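Projektbericht: Quartalszahlen verstehen am Beispiel Virnar

Eigentlich wollte ich über Aktienkurse schreiben, aber Cengiz Çınar (unser Betreuer) meinte, ich solle erst mal lernen, eine Quartalsmitteilung zu lesen. Gut, habe ich gemacht! Ich habe mir also Virnar ausgesucht, einen Tiefkühlhersteller aus Kurkport, und dazu drei Mitteilungen samt Telefonkonferenz durchgearbeitet.

Beim ersten Mithören habe ich fast nichts verstanden. Der Finanzchef redet schnell, und ständig fällt das Wort »bereinigt«. Sofia Mota aus meiner Gruppe hat dann eine Tabelle angelegt — links der Gewinn laut Bilanz, rechts der bereinigte — und plötzlich sah man, wo die Kosten für das Werk in Basham geblieben waren. Die standen nämlich nur links. Das ist erlaubt, muss aber erklärt werden, und die Erklärung stand auf Seite 7 im Kleingedruckten.

Spannend fand ich auch den Frageteil. Die Analysten wollten vor allem wissen, wie es im Juli mit den Rohstoffpreisen weitergeht, und bekamen zwei sehr lange Antworten ohne eine einzige Zahl. Recep Işık hat das Protokoll getippt und dabei ziemlich geflucht.

Der Ausblick war für mich der schwierigste Teil, weil da Prognose und Werbung so eng beieinanderliegen. Ich habe jeden Satz markiert, in dem »voraussichtlich« oder »wir erwarten« vorkommt, und bin mit dem Textmarker kaum hinterhergekommen. Am Rand bekam jede Aussage ohne Zahl einen Stern, fünfzackig und knallrot wie der zwischen den beiden Metallfingern auf dem Bild, und beim Ausblick reichte der Rand am Ende nicht mehr aus.
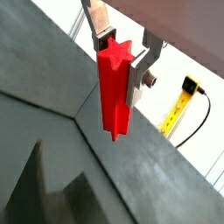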